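Effiong Play Room – Minutes, 03/07/2025

Ifeanyi Jibrin in the chair. Minutes of the last meeting agreed.

1. Play kitchen. Table layout reviewed. Microwave and cans stay at the back.

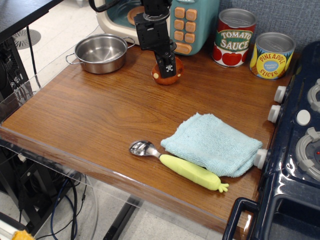 Item 1 – kitchen table with towel and spoon

2. Pot. Stays by the microwave. 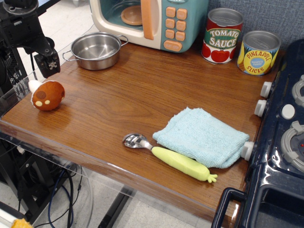 1 min read

Spotted mushroom to be listed with the toy food. Budget for more food: $99.

3. Stove. Keep with the table until September. 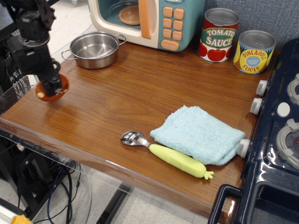 Item 3 – table and navy stove

Closed 4:41.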